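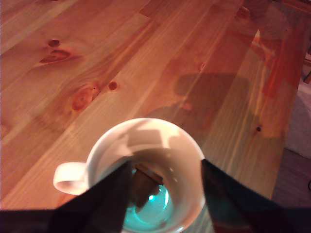
White mug on the pine tabletop.

Search this site Enter keyword Go

Tuesday, May 12, 2020
By the Forsyth neighborhood desk

Lakberg's mug swap is back, and this time it goes porch to porch

If your kitchen shelf looks anything like mine, you'll be happy to hear that the Lakberg mug swap is running again. It was supposed to be a Saturday morning thing at the Forsyth school gym, with long tables and a coffee urn and everybody reaching over everybody else. That plan went out the window in March. So now it's a porch swap — you put your mugs in a box, the box gets picked up, and a different box comes back a week later.

The numbers are pretty wild for a town our size. Back in February, when sign-up opened, the organizers hoped to collect 2,715 mugs, one for every household on the Lakberg water bill. As of last night they had 3,446. I gave up two of mine and felt very noble until I heard that one family on Kedness Street sent in 100!

I went through my own cupboard at the kitchen table on Sunday, and I can tell you it takes a lot longer than you'd think. Plain white ones are easy to let go. Red ones are hard for me. I like a red mug in the morning, I like it on a wooden table, and I don't care if it matches the plates (mine don't match each other anyway).
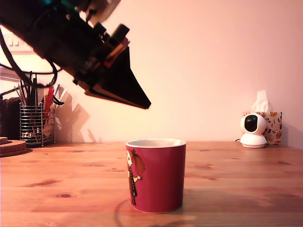 One reader wrote in to say that red mugs should never go in a mixed box at all, and that people ought to be able to ask for a color on the form. She has been drinking from the same blue one for years and would be crushed to get beige in return. I passed it along. The answer is that you can write a color in the notes line and they'll try, no promises.

There are a few rules this year. Ceramic only, please, so no travel cups and no glass. Small chips on the foot are fine, chips on the rim are not. Wash everything first and wrap each mug in newspaper with a bit stuffed inside. Leave the box open on top so the drivers can see what they're lifting. Handles facing in, if you can manage it.

Cartoon mugs have their own list, and that list filled up first. I get it. A mug with a character on the side gets picked out of the cupboard before anything else does, at least in my house, and there's usually an argument over it. 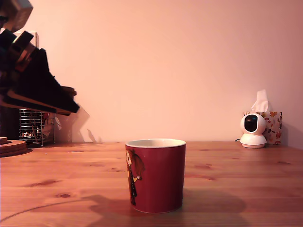
They also turn up with the paint still good, which surprised me, given how many trips through the dishwasher some of them must have had. If you want one, get on the waiting list now and say whether it's for a kid or a grown-up. Grown-ups are allowed. I asked.

Pickup starts on the Forsyth side of town and works its way down Kedness Street to the river. The Vonelis Hardware parking lot has a drop-off bin by the side door for anyone who lives past the bridge, and it'll stay there until the end of the month. Whatever is left over goes to the new kitchen at the Vonelis apartments, where they're stocking shelves from nothing.

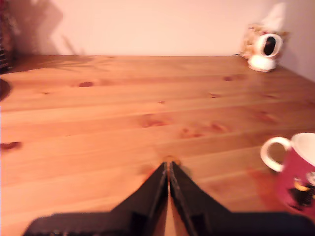
Magenta-pink mug with a white handle.

Forms are at the post office and at the Vonelis Hardware counter. Fill in your street, how many mugs you're giving and how many you'd like back, and put your box out by eight in the morning on your pickup day.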